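サポートチケット:Jaber 左手側グリッパー 全閉時の開度がゼロに戻らない

状態:解決済み(経過観察つき)
優先度:中
受付日:2021年5月20日
設置場所:Jamdale
対象:Jaber 2号セット 手持ちグリッパー左右一組のうち左手側
記録ソフト:Prultine
窓口:Prarnis 保守受付
分類:ハードウェア/開度センサー/指の付け根

■ 申告内容(設置場所より)

左手側グリッパーの指を完全に閉じても、Prultineの開度表示がゼロになりません。7%前後で止まります。右手側は同じ操作でゼロを表示します。

最初に気づいたのは始業時の確認です。左右とも指を閉じて待機させたところ、左の表示だけが残っていました。Prultineを再起動しても変わらず、USBケーブルを左右で入れ替えても左手側本体に症状がついてきます。ゼロ点の取り直しをすると一度はゼロになりますが、物をつかんで離す動作を続けると、また少しずつ残るようになります。

前日に左手側のパッドを両指とも交換しています。それ以前に同じ症状が出た記憶はありません。落下や強い衝撃の心当たりもありません。

カメラの映像は正常に来ています。コマ落ちの警告は出ていません。

添付:開度ログ(左右)、Prultineの診断ファイル、設定ファイル一式

■ 対応記録 1(保守受付)

申告を受け付けました。添付の開度ログを確認しています。

左手側の生値を見ると、指を閉じきったときの値が253で安定している区間があります。右手側は同じ区間でゼロ付近です。値が暴れているわけではなく、ずれたところで落ち着いています。断線や接触不良なら値が飛ぶか途切れるはずで、ログからはその傾向は読み取れません。

次の確認をお願いします。まだ分解はしないでください。

グリッパーを机に置き、手を離した状態で開度の生値をしばらく記録する。
指をゆっくり閉じ、閉じきったところで保持し、ゆっくり開く。これを数回繰り返して記録する。
閉じきった状態で、左右のパッドの面がどこで接しているかを横から見る。先端だけ、または根元だけで当たっていないかを知らせてください。
パッドの縁が指の溝から浮いていないか、爪の先で一周なぞって確かめる。

パッド交換の翌日に出た症状ですので、まずパッドの座りを疑っています。パッドが溝に入りきっていないと、そのぶん早く当たって指が閉じきらず、開度が残ります。

■ 対応記録 2(設置場所)

確認しました。

静置の記録では値は動きません。ゆっくり開閉した記録を添付します。開ききった側の値も、以前の記録と比べるとずれています。

パッドの当たりは、横から見ると先端が先に触れて、少し力を入れると面全体がつきます。右手側も同じ当たり方をするので、これは元からのように思います。

パッドの縁は、片方の指の根元寄りに浮きがありました。指で押すと沈みますが、離すと戻ります。溝の中に古い接着剤のかすが残っているようです。

■ 対応記録 3(保守受付)

ありがとうございます。パッドの浮きは直す必要があります。ただ、開ききった側の値もずれているという点が気になります。パッドが浮いているだけなら、影響が出るのは閉じた側だけです。開いた側はパッドに触れないので、値は変わりません。

両側が同じ向きに同じだけずれているなら、センサー側の基準が回っている可能性があります。具体的には、指の回転軸に付いている磁石の台座が軸に対して滑っている場合です。

原因が二つ重なっているかもしれません。切り分けのため、先にパッドを貼り直してください。貼り直す前にゼロ点の取り直しはしないでください。値が変わった理由が分からなくなります。

パッドの貼り直し手順を書いておきます。

Prultineで記録を止め、本体のケーブルを抜く。
パッドを根元側からゆっくりはがす。先端側から引くと先端の薄い部分が裂けます。
溝に残った接着剤を樹脂のヘラで取る。金属の刃物は使わない。溝の底に傷が入ると次のパッドが平らに座りません。
無水アルコールを含ませた布で溝を拭き、乾くまで待つ。
新しいパッドを仮置きし、縁が全周で溝に収まることを見てから裏紙をはがす。
根元から先端へ向けて押さえる。真ん中から押さえると両端が浮きやすくなります。
両指を閉じ、付属のクリップで挟んだまま置く。時間は部品袋の説明書に従ってください。

はがしたパッドは再使用しないでください。

■ 対応記録 4(設置場所)

左手側のパッドを両指とも貼り直しました。浮いていたほうの溝から、やはり固まった接着剤が出てきました。もう片方の溝はきれいでした。前回の交換時に片側だけ掃除が足りなかったようです。

貼り直し後、縁の浮きはありません。爪でなぞっても引っかかりません。

ゼロ点は触らずに接続し、閉じきったところの生値を見ました。少し下がりましたが、まだ残ります。開ききった側の値は貼り直しの前と同じです。

いつもの卓上で、皿を両指の間に入れて位置を見るところまでやりました。つかみ心地は悪くありません。映像と開度の対応がずれたままなので、記録には使っていません。

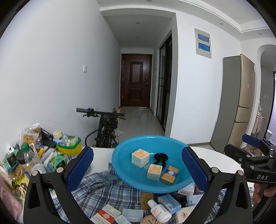 左手側カメラの画像。両指の青いパッドの間に青い皿、右端に右手側グリッパー。

貼り直しで下がったぶんがパッドの影響で、残りが別の原因ということで合っているでしょうか。次に何をすればよいか指示をください。

■ 対応記録 5(保守受付)

その理解で合っています。パッドの浮きで閉じた側が余分にずれ、その下に両側共通のずれが隠れていました。

指の付け根の点検に進みます。黒い外装に見えている銀色の丸い小ねじのうち、付け根に近いものが対象です。カメラの固定には触れないでください。カメラの向きが変わると、外部パラメータの取り直しが必要になります。

手順:

記録を止め、ケーブルを抜く。
柔らかい布の上に本体を寝かせる。指は軽く開いた位置にしておく。
付け根のねじを一本ずつ、合うドライバーで締まる向きに軽く当てる。回ってしまうねじがあれば、位置を控えてそこで止める。
片方の指だけを持って前後左右に軽く揺する。回転方向以外に動くがたがあれば、どの方向かを控える。
左右の指の動きが連動しているか、片方を動かしてもう片方が遅れずについてくるかを見る。

ねじが緩んでいた場合も、すぐに締めず、まず結果を知らせてください。締める順序を間違えると、指の軸が斜めのまま固定されることがあります。

■ 対応記録 6(設置場所)

点検しました。

付け根のねじのうち、左側の指の外寄りにあるものが回りました。ほかは当てても動きません。
左側の指に、前後方向のがたがあります。右側の指にはありません。
連動は、ゆっくり動かすと問題ありません。速く開閉すると、左側の指が一瞬遅れる感じがあります。音は出ません。

パッドをはがすときに指を持って引いたので、そのときに緩んだのかもしれません。前回の交換でも同じやり方をしました。

■ 対応記録 7(保守受付)

パッドをはがすときは、本体ではなく、はがす側の指の中ほどを裏から支えてください。本体を持って引くと、力が付け根にすべて掛かります。手順書の図では分かりにくいので、改訂の候補に入れます。

がたがある状態で使い続けると、軸の端にある磁石の台座に横向きの力が掛かり、止めねじが滑ります。物をつかむたびに少しずつずれるという申告の内容とも合います。外装を外して台座を確認してください。

必要なもの:
付属の精密ドライバー
止めねじ用の六角レンチ(保守キットに入っている細いほう)
中強度のねじ緩み止め剤
油性の細いペン
糸くずの出ない布
ねじを並べる皿か、区切りのある箱

手順:

ケーブルを抜いたことをもう一度確かめる。
左側の指の外装のねじを外す。長さの違うねじが混ざっているので、外した位置のとおりに並べる。長いねじを短いほうの穴に入れると、中の軸受けに当たります。
外装を指の先端側から起こす。根元側にセンサー基板への細い線が通っているので、引っ張らない。
軸の端に丸い台座が見えます。台座と軸にまたがる白い合わせ線が、一直線につながっているかを見る。
線がずれていれば、そのままの位置で写真を残し、台座の止めねじに触れて緩みを確かめる。

合わせ線が消えていて見えないときは、作業を止めて連絡してください。

■ 対応記録 8(設置場所)

外装を外しました。合わせ線は残っていて、軸の線と台座の線が食い違っています。止めねじはレンチを当てると抵抗なく回りました。緩み止め剤の跡は薄く残っていますが、粉になっています。

台座の周りに黒い粉が少し付いていました。指の付け根の樹脂が擦れたものだと思います。基板には付いていません。

細い線に傷や折れはありません。

■ 対応記録 9(保守受付)

原因はこの台座のずれで間違いないと見ています。この2号セットは昨年の10月の点検で台座に触れた記録がありますので、そのときの緩み止め剤の量が足りなかった可能性もあります。こちらの作業記録も見直します。

修理手順です。順番を守ってください。

布で黒い粉を拭き取る。エアダスターは使わない。粉が基板の下に入ります。
台座の止めねじを抜き、ねじ山と穴の古い緩み止め剤を落とす。
左側の指の付け根のねじをいったん全部軽く緩める。
指を全開と全閉の間で数回動かし、軸を落ち着かせる。
指を全閉にしてパッド同士を合わせた状態で、付け根のねじを対角に少しずつ締める。最後の締め付けは保守キットのトルクドライバーで、目盛りは出荷時の位置のまま使う。
がたがなくなったことを確かめる。残っていれば先へ進まず連絡する。
止めねじに緩み止め剤を少量付ける。軸のほうへ垂れると指が重くなるので、ねじ先の一周だけにする。
台座の合わせ線を軸の線に合わせ、止めねじを締める。
指を手で開閉し、線がつながったままかを見る。
外装を戻す。細い線を外装の縁に挟まないこと。

緩み止め剤が固まるまで通電と記録は控えてください。固まる前に開閉を繰り返すと、今回と同じことになります。

■ 対応記録 10(設置場所)

作業しました。付け根のねじを締め直した時点で、前後のがたはなくなりました。台座の合わせ線を合わせ、止めねじを締めました。外装を戻すときに一度細い線が縁に乗ってしまい、やり直しました。線に跡は付いていません。

固まるのを待っている間、右手側グリッパーも分解しない範囲で同じ点検をしました。ねじの緩み、がた、パッドの浮きはどれもありません。

質問があります。ゼロ点の取り直しは左手側だけでよいですか。それとも左右ともやり直しますか。

■ 対応記録 11(保守受付)

左手側だけで構いません。右手側は値が正常で、取り直すと過去の記録との比較が面倒になります。

ゼロ点の取り直しの手順:

Prultineを起動し、左手側だけを接続する。
画面の機器一覧で2号セットの左が選ばれていることを確認する。ほかのセットと名前が似ているので、本体のラベルと照らし合わせる。
保守メニューから「開度の基準」を開く。
指の間に何も挟まず全閉にし、軽く握ったまま「閉」を登録する。強く握るとパッドがつぶれ、ゼロより先が出ます。
手を緩めて全開にし、「開」を登録する。
保存し、いったんケーブルを抜いて差し直す。再接続後に値が保持されているかを見る。
厚みの分かっている検査片を挟み、表示が右手側と揃うかを見る。検査片は左右で同じものを使う。

登録が済んだら、設定ファイルを書き出して添付してください。古い設定ファイルは消さず、名前の末尾に「修理前」と付けて同じ場所に残してください。

■ 対応記録 12(設置場所)

取り直しました。閉じた側はゼロ、差し直しても保持されます。検査片を挟んだときの表示は左右で揃いました。

一度目は保存がうまくいかず、古い値に戻りました。設定フォルダが読み取り専用になっていて、Prultineが警告を出さずに元の値を読み込んでいたようです。フォルダの属性を直してからやり直しました。

書き出した設定ファイルを添付します。修理前のものも残してあります。

■ 対応記録 13(保守受付)

設定ファイルを確認しました。左手側の基準は、出荷時の記録に近い値に戻っています。

読み取り専用のときに警告が出ない件は、Prultineの不具合として別のチケットに分けました。このチケットでは追いません。当面は、保存のあとに必ず差し直して値を見てください。

続けて、実際の作業に近い条件で確認をお願いします。形と硬さの違うものを混ぜてください。軽いスポンジのような柔らかいもの、箱もの、縁のある皿、円筒の容器があれば足ります。つかんで離したあと、毎回全閉に戻して値を見てください。

■ 対応記録 14(設置場所)

約16回、つかんで離す動作をして、そのつど全閉に戻しました。表示はすべてゼロに戻っています。速く開閉しても左側の指の遅れは感じません。

皿の縁を挟むときだけ、左の開度がわずかに揺れます。右手側でも同じ皿で同じように揺れるので、パッドの面に刻まれた凹凸が縁に乗る位置で変わるのだと思います。故障とは見ていません。

指の重さは修理前と変わりません。

■ 対応記録 15(保守受付)

添付のログでも確認できました。皿の縁での揺れは左右で同程度で、仕様の範囲です。

修理前の記録データの扱いについて書いておきます。

パッド交換の後から今回の修理までに左手側で取ったものは、開度の値が正しくありません。映像と位置はそのまま使えます。開度については、ずれが作業中に少しずつ進んでいるため、一定の値を引いて直すことはできません。該当する記録には、Prultineの一覧で「開度不可」の印を付けてください。削除は不要です。

パッド交換より前の記録は、区切りごとに全閉時の値を見て判断してください。ゼロに戻っていれば使えます。台座がいつ滑り始めたかはログの範囲では特定できませんでした。

■ 対応記録 16(設置場所)

印を付けました。交換より前の分も見ましたが、全閉時の値が残っている記録はありませんでした。

始業時の確認表に、次の行を足しました。文面に問題があれば直します。

左右とも全閉で開度ゼロ。残る場合はゼロ点を取り直さず、ログを保存して連絡。
左右とも指の前後にがたなし。
パッドの縁に浮きなし。
ケーブルの根元に折れなし。

パッド交換の手順のほうには、溝の掃除を両指とも行うことと、はがす側の指を裏から支えることを書き足しました。

■ 対応記録 17(保守受付)

文面はそのままで結構です。

こちらの作業記録も見直しました。10月の点検では台座の止めねじに緩み止め剤を塗った旨の記載がありますが、量と待ち時間の記入がありませんでした。記入欄を追加します。同じ時期に点検したほかのセットについても、次の訪問で合わせ線を見ます。それまでは始業時の確認表で足ります。

保守キットの緩み止め剤と交換用パッドの補充分を、次の部品便に入れます。パッドは左右共通です。

■ 原因

左手側グリッパーの、左側の指の付け根のねじの緩み。これによるがたで、開度センサーの磁石台座の止めねじが緩み、台座が軸に対して回った。あわせて、パッド交換時に溝に残った接着剤でパッドが浮き、全閉側のずれが大きくなっていた。

■ 処置

パッドの貼り直し(左手側、両指)
付け根のねじの締め直し(左手側、左側の指)
磁石台座の位置合わせと止めねじの再固定
左手側の開度の基準の再登録
該当する記録への「開度不可」の印付け

■ 交換部品

パッド 左手側一組
そのほかの部品交換なし

■ 残件

Prultineが読み取り専用のフォルダで保存失敗を知らせない件(別チケット)
パッド交換手順書の図の改訂(Prarnis)
ほかのセットの台座の合わせ線の確認(次回訪問時)

経過観察中に全閉時の値が残った場合は、新しいチケットを立てず、この番号に返信してください。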